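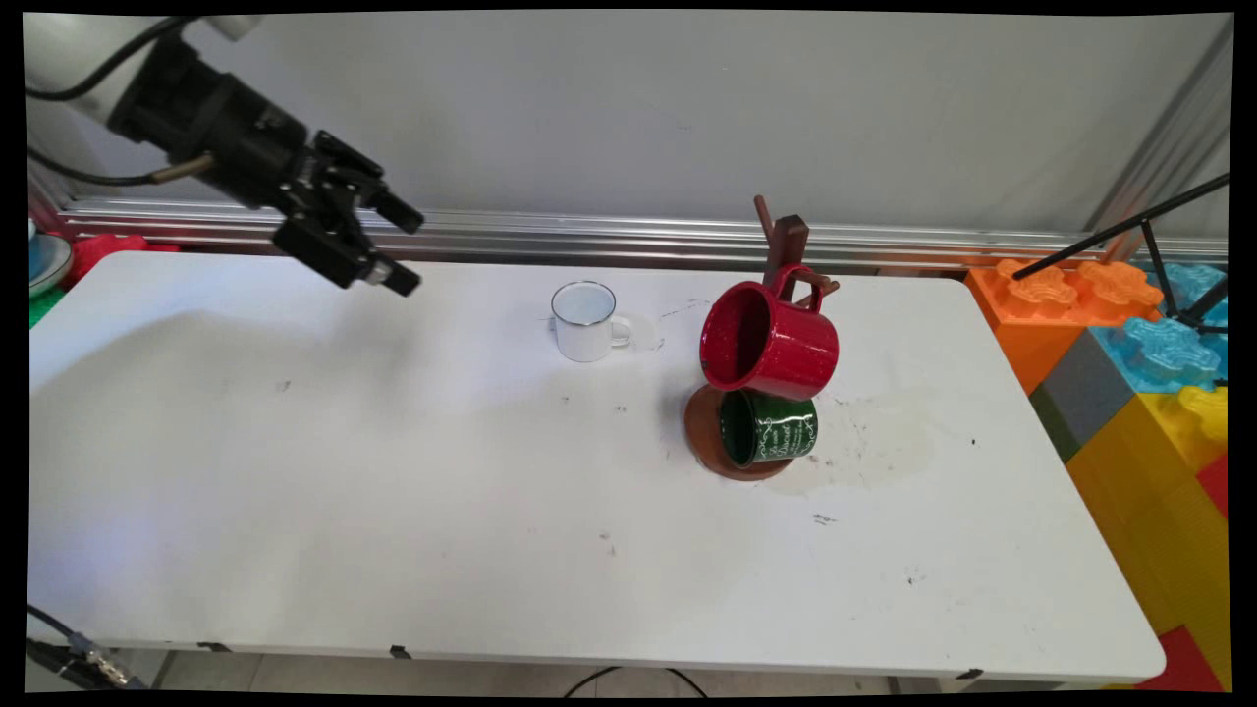 Unit 8: Glazes, Bodies and Thermal Fit

Reading: Trostau course pack, pages 12 to 13. Problem set is due in December.

8.1 Definitions

The body is the fired clay of a piece. The glaze is the glass layer bonded to it. Each shrinks on cooling according to its coefficient of thermal expansion (CTE). Fit is the relation between the two coefficients after the glaze has set.

8.2 Glaze under tension

If the glaze CTE is higher than the body CTE, the glaze tries to shrink more than the body allows. Glass is weak in tension, and a network of fine cracks forms (crazing). Crazing may appear in the kiln or months later. Delayed crazing in porous earthenware is usually caused by moisture expansion of the body.

8.3 Glaze under compression

If the glaze CTE is slightly lower, the glaze is held in compression and the ware is stronger. Excess compression causes shivering, in which slivers of glaze break away at rims and handle edges. Mugs are checked at both places.

8.4 Correcting fit

To lower glaze CTE, replace part of the sodium and potassium oxides with boron, magnesium or lithium oxides, or raise silica. Change one material per test. Record the batch number and the cooling rate.

8.5 Problems

1. Batch 269 crazes on the Palletti body but not on the Flodska body. State which body has the higher CTE.
2. Explain why a second glaze coat can worsen crazing.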